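# Table grid: keep it or rip it up before regionals?

**wodo_wrangler**

Okay team, starting a thread so this stops eating our whole Saturday meeting. For anyone who missed last week, the tabletop challenge is two arms, one shared table, and the judges call out where an object has to end up. We get 4 minutes a run. Our handoff between the two arms is decent now (Jokutari folks, you were right about slowing down before the grip, I take it all back), but we keep losing points on placement, and half the club thinks the blue tape is the problem.

My take is that the tape stays. I laid most of it so yes I'm biased. But when somebody says "it stopped short of the center crossing" we all know what that means, and before the grid we had people yelling "left a bit, no, MY left" across the room.

Here's where I had things when I was working on the bowl task: 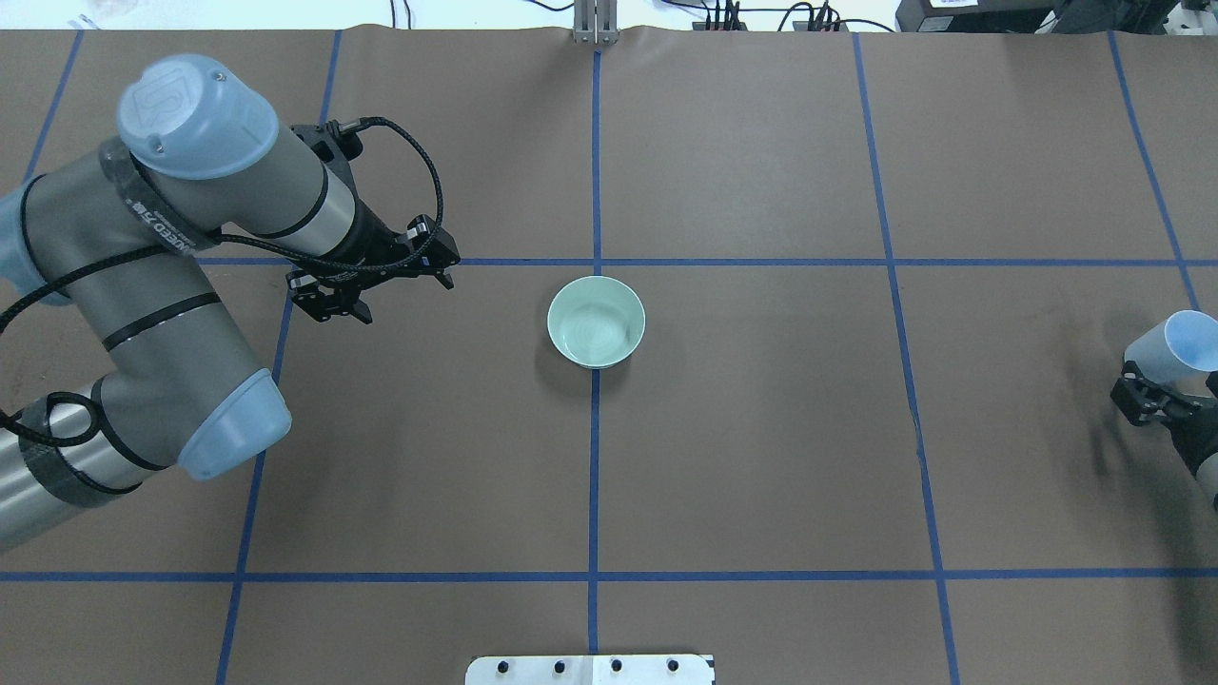
**pixelmoth**

Dumb question from a new member, does the competition table have tape on it too?

**wodo_wrangler**

The rules only promise a plain brown surface and four corner marks, so anything inside the corners is our own practice aid.

**ravero_dad**

Well there's your answer then isn't it? If the real table doesn't have lines, you're training yourselves to depend on something that won't be there. My daughter's team at Ravero did exactly this last year. Beautiful runs at home, then they got to the venue and the drivers kept freezing up looking for lines. I'd pull the tape now while you still have time to get used to it.

**tess_on_torque**

Sort of agree with ravero_dad, sort of don't. The drivers lean on it, sure. But our scripted runs don't look at the tape at all, they go off joint positions, so for those it's just a ruler for us humans. I'd hate to lose the ruler! I went back through my notes and I have 20 bowl placements written down, and I can tell you which square every one of them landed in. Without tape I'd have a page that says "kinda close" over and over.

**wodo_wrangler**

Exactly this ^^

**gearbox_gil**

Can I be the grump for a minute. The tape is fine. The paper is what bugs me. It's creased and the back edge is wavy, and every time we re-lay it the lines move a little compared to the arms. So Tess's squares from before the re-lay and after the re-lay aren't the same squares. We're comparing numbers that don't match and then arguing about code.

**tess_on_torque**

Ugh. Okay. That's fair and I don't like it. I didn't mark down when the paper got changed.

**ravero_dad**

Measure from the arm bases. They're bolted down, they don't wander. Paper wanders.

**gearbox_gil**

Thank you!! Been saying this since January.

**wodo_wrangler**

You said it once, Gil, while eating a burrito.

But fine, I'm not against it. How would we do it without buying anything? I've spent enough of the club money on cable sleeves.

**perihan_u**

Hi all, Perihan Uçar here, I mentor the Akyol team across town and wodo_wrangler asked me to peek in. We went through nearly the same argument. What we ended up doing was cutting a long strip of stiff cardboard that butts up against the base plate, with a notch where the center line should cross. Whenever new paper goes down, you set the strip against the plate, check the notch, and tape from there. It takes a couple of minutes and then everyone's squares agree again.

As for pulling the tape altogether, I'd do some of both. We practice with lines early in the week and flip to a clean sheet for the last session. The kids complained a lot the first time. They complained less the second time.

**pixelmoth**

Oh I like the clean sheet day. Could we do that this Saturday? I haven't learned to depend on the lines yet so I might finally beat somebody lol

**wodo_wrangler**

Big talk for a person who parked a gripper in the table edge on day one

**pixelmoth**

the table edge came at me

**tess_on_torque**

Perihan, question on the bowl itself. Do you grip the rim or go inside and open outward? We've been pinching the rim with one finger in and one out, and it works until the bowl twists, and then the far side swings off the line. I've been blaming my release timing but now I'm wondering.

**perihan_u**

Rim pinch for us too. The twist went down a lot when we started lining the fingers up so they close straight toward the middle of the bowl. If you come in even slightly off to one side, a round rim will try to roll between the fingers. Also lower it all the way before you let go. My team liked to drop from a tiny height to save time and the bowl would hop.

**tess_on_torque**

We totally drop it. Okay, trying that.

**gearbox_gil**

While we're at it, can someone rethink how the arm cables run? There's a fat loop of braided cable hanging along the outside of the arm, and I get nervous any time the elbow folds. I'd like more clips and less loop.

**ravero_dad**

Leave some slack though. Ravero clipped theirs down tight and yanked a connector at full reach. That was an expensive afternoon and a very quiet ride home.

**gearbox_gil**

Slack yes, lasso no.

**wodo_wrangler**

OK here's what I've got for Saturday, shout if you hate it:

- Gil cuts the cardboard strip, I help re-tape
- Tess starts a new notes page and writes down every paper change (sorry Tess)
- last 9 runs of the day on a clean sheet, drivers rotate
- cable clips if there's time

**ravero_dad**

I still think you should go cold turkey on the tape. But it's your table.

**tess_on_torque**

Noted, and if we freeze up at regionals you can have one "told you so."

**pixelmoth**

what's the door code again

**wodo_wrangler**

1576, and I'm editing this post as soon as you've seen it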